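The Okis and the Igwe

The quarrel between the two grippers had been going on since April, and it was conducted, as all serious quarrels at Trendico were, through a spreadsheet.

One column belonged to the Okis. The Okis was a suction gripper, sleek and expensive, and it had arrived in a foam-lined case with a card wishing us success. The other column belonged to the Igwe, a two-fingered affair from a company so small that the man who answered the phone was also the man who had packed the box. The Igwe came wrapped in a towel. It was a good towel and I took it home.

I was hired to be impartial. Everyone else in the building had already picked a side, and management wanted somebody who could watch 1000 picks out of a metal bin without developing feelings. In the interview they asked if I got bored easily. I said I had spent six years in insurance, and they walked me straight to the lab.

The rules were simple. Things went into the bin. The arm reached in and took one out. If it kept hold of the thing all the way to the tray, that was a point. If it dropped the thing, that was a zero, and if it flung the thing, that was a zero and a form. We ran 200 picks a day, and I sat on a stool with a clicker and a thermos and tried to look like a person with no preferences.

By the second day I loved the Igwe.

I couldn't have defended it. The Okis was ahead by a mile on anything smooth. It kissed a thing, lifted it, and set it down with a small sigh, like a waiter who has been to better restaurants. The Igwe rummaged. It went into the bin the way my mother goes into her purse, and it came up with whatever it came up with, usually by the wrong end.

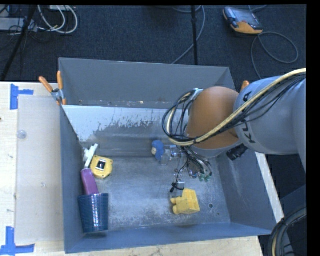 The trouble was that the designers of the test had wanted variety, and variety is where elegance goes to suffer. The Okis could not abide a knob. Give it something lumpy and it would try one side, then another, then hover for 15 seconds in what the manual called reassessment and I called sulking. On the third morning it tried to lift a yellow thing by the only part with no flat surface on it, eleven times in a row, with the confidence of a man pushing a door marked pull.

The Igwe got it on the first try, upside down.

I clicked the clicker. Then – and I want to be clear that I had slept badly – I clicked it again.

It was one click. Out of a thousand, one click is weather. But I sat there on my stool with my heart going, and the arm swung back over the bin and waited for me to tell it to proceed, and I had the strong impression that it was giving me a moment to think about what I'd done.

I thought about it through lunch. I thought about it while the Okis took its turn and picked 20 things in a row without a miss, very politely, as if to show there were no hard feelings. By four o'clock I couldn't stand it. I opened the spreadsheet, subtracted the point, and in the notes column typed "operator error," the most intimate thing I have ever put in writing.

The final scores went up at the end of the week. The Okis won by nine. There was some cheering from the people who had requested the budget for it, and somebody brought out a cake, which was cut with a ruler.

Then purchasing came down with a sheet of paper and announced that we would be going with the Zandska. None of us had tested the Zandska. As far as I could learn, none of us had seen it. It was on sale.

They boxed up the Okis that same afternoon, foam and card and all. The Igwe's box had gone missing, so it sat on the end of the bench with its fingers half open while the rest of us ate cake.

I went home and got the towel.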